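# Prastari Keypress Evaluation Kit

**A test setup and scoring package for measuring how well a humanoid hand presses keys. Read the limits section before you buy it.**

Typing is a popular demo for humanoid hands. It looks hard, everybody watching understands it, and a thirty-second clip can be cut from an afternoon of tries. We have sat through a lot of those clips and came away not knowing what the hand could do. The Prastari kit came out of that frustration. It's a fixed procedure, a logging program and a small set of table materials, and it's meant to give you a number you would be willing to defend to someone who doesn't like you.

It isn't a typing benchmark in the sense of words per minute. We tried that early on and dropped it. A fast policy that hits two keys at once and gets lucky with autocorrect can look great on words per minute. What we score is a single press: was the requested key registered, was it the only key registered, and did the finger leave again before the key repeated.

## What's in the kit

- Logging program for the host computer, which records key-down and key-up events straight from the keyboard, with timestamps
- Prompt list of 307 target presses in fixed order, plus a tool to shuffle it
- Clear film, tinted film and pale tape for the surface variations
- Scoring script and the raw output format, documented
- Printed procedure, 11 pages

The keyboard isn't included. Use one you can buy again, because you'll want a second one with the same layout for the transfer check. Full-size with a numeric keypad is what the prompt list assumes. There's a cut-down list for compact boards, but scores from the two lists can't be compared, and we'd ask you not to put them in the same table.

You also supply the robot. We don't sell one, and we don't have a favorite.

## How the method works

The keyboard goes on a plain tabletop within reach of the hand under test. A prompt is issued, the robot gets one attempt, and the attempt ends at the first registered key or at a timeout you set in advance and report. Then the arm goes back to its start pose. Returning to start between presses is slow and people complain about it. We keep it because runs without it let a policy coast on its last known position, and error from one press gets mixed up with error from the next.

The log from the keyboard is the only thing that decides a hit. Camera footage doesn't count, and neither does the robot's own estimate of where its fingertip is. In our trials the fingertip estimate was the more flattering of the two, by a wide margin, and it was wrong most often when the finger came in at a shallow angle and rode across the edge between two keys.

Surface variations are run as separate blocks. Glare, film on the table, and tape over part of the lower row each change what the robot's camera has to work with, or what the finger has to land on. Keys under tape are left out of the prompt list for that block. They stay on the board as clutter.

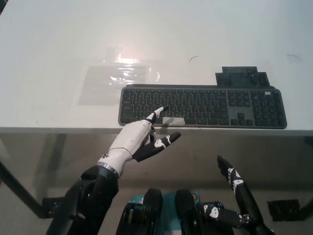
*Right index finger on the main key block, just above the tape strip. Clear film on the table to the left of the keyboard.*

Blocks are run on the bare table first, then with the materials, then on the bare table again. The second bare run matters more than people expect. If the score on it is well below the first, something drifted during the session (hand calibration is the usual suspect) and the numbers in between shouldn't be read as an effect of the film or the tape. We've thrown out whole sessions for this. So should you.

## What we found, and what we don't believe yet

We ran the method on two control approaches. Mutitz is a scripted reach with a visual correction step at the end. Chin is a learned policy trained on operator demonstrations. Both used the same hand and the same arm.

On the bare table, Chin had the higher hit rate. That's the result people quote back to us, and we wish they'd quote the rest of it. Chin's demonstrations were collected on the same model of keyboard that we tested on, under much the same lights. When we moved the keyboard by the width of a few keys, the lead shrank. When we swapped in a board with a different layout, it was gone, and Mutitz came out ahead on the keypad side.

Does that mean learned policies don't transfer? No, and we're not claiming it. It means this one, with this much data, didn't transfer to that board. We'd want to see it repeated on a different hand by people who don't have a kit to sell.

The film blocks gave us less than we hoped. Reflections seemed to hurt both approaches, but the spread from run to run was large enough that we can't rank them. An earlier version of this page said Chin was "robust to glare." We've taken that line out. It rested on one good session, and the next session didn't agree with it.

Tape was clearer. Presses near the tape went wrong more often under Chin than under Mutitz, and the misses leaned toward the uncovered rows farther back. One reading is that the policy was using the lower rows as a visual guide and lost it. Another is that operators rarely went near the front edge in the demonstrations, so the policy was weak there to begin with and the tape had nothing to do with it. We can't separate those with the data we have. The January revision of the procedure adds a block meant to help with that, and we haven't run it enough to say anything.

## Limits

- One finger at a time. The kit has nothing to say about touch typing, chords or modifier keys.
- Force isn't measured. A hand that hammers the board and a hand that taps it can get the same score. If you care about wear, add your own sensor.
- The second arm is parked during all blocks. Its pose still matters, since it can end up in view of the cameras, so fix it and write it down.
- A missed prompt and a wrong key are both scored as zero. You can split them out with a flag in the scoring script, and you probably should.
- Small debris on the table is not controlled. Wipe it down if you like. We saw no difference, though we didn't look very hard.
- The procedure has been run at our own bench and at Jallham, the lab that tested the draft. Two places is a thin basis for calling something a standard, and we don't call it one.

## Reporting rules

If you publish a score from this kit, the license asks that you state the full prompt count, the timeout, the number of sessions discarded and the reason for each. Leave out the discarded sessions and it isn't a Prastari score. You're free to publish it, just take our name off.

We also ask that any video shown with a score be a continuous run of at least 13 presses, with misses left in. Speeding the footage up is fine if the factor is shown on screen.

A rate of 100 percent on any block will get you an email from us asking for the raw log. It has been a logging fault each time we've seen one so far, including once at our own bench, where the program was counting its own prompts as key events.

## Setup notes

Put the keyboard down and mark its corners before the first block. Rubber feet grip well on some tabletops and badly on glossy ones, and a board that creeps a little on each press will ruin a long run without anybody noticing until the scores sag. Check the marks between blocks.

Wireless boards work, but they go to sleep. Set the timeout long enough that the wake-up press isn't scored as a miss, or turn sleep off if the board allows it. Bluetooth latency shows up in the timestamps, so don't compare press timing between wired and wireless boards. Hit rate is fine.

Turn off key repeat in the operating system before you start. The logging program handles repeat on its own and will report every press twice if both are on.

Hands with hard fingertips may slide on smooth keycaps. You can add a soft cover. Report it, and use the same cover for every block, because changing it halfway through makes for a different hand as far as the score is concerned.

## Ordering and trial use

The logging program and scoring script can be downloaded without buying the kit. For a lot of groups that will be enough. The materials are ordinary film and tape, cut to the sizes in the procedure, and you can cut your own with a ruler and some patience. The paid kit saves you that work and includes help reading the first set of logs.

Evaluation kits are lent for up to 11 weeks. Returned film can't be reused, so keep it.

*Page last revised July 17, 2025.*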